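Forkport Equipment / Hands and grippers / Multi-fingered

Nonditis hand, pair (left and right)
Item 442. Lead time 4 weeks. Reviewed on our bench by Nelli Rautiainen

The Nonditis is the hand people order after seeing the video with the piano. We have no piano. We have a white table, a pink plate and a small round orange thing, and every hand we sell gets introduced to them before it goes on this page.
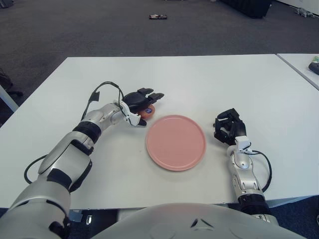
Mounting took me most of a Tuesday morning. The bolt pattern matches the Lappalainen wrist plate, so if you own one of those you can skip the adapter and the hour of swearing that comes with it. Cable routing is left to the buyer. Leave slack at the wrist and bring tape.

Fingers close gently by default, which suits fruit. The grip setting is a slider from "soft" to "firm," with no numbers on it, and the manual devotes one sentence to the matter. I started at soft and would suggest you do the same with anything you plan to eat.

Compared with the Brunach two-jaw gripper, the Nonditis is slower to set up, costs a good deal more and has more fingers to get in its own way. The Brunach picks up a block and puts it down all day without an opinion. Round objects on a flat table are where I'd spend the extra money, along with anything that has to be held from above.
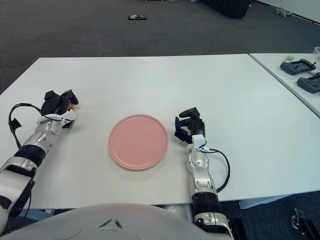 Photo: N. Rautiainen / Forkport test bench

One complaint. The idle hand holds whatever pose you last gave it, so set a park position before you work with the other one. It's in the menu under "Comfort," for reasons known to Nonditis.

In the box: left hand, right hand, two wrist cables, hex keys, 19 spare screws
Weight: 751 g per hand
Not included: arms, wrist plates, piano
Firmware: update before first use (August release or later)

See also: Brunach two-jaw, Lappalainen wrist plate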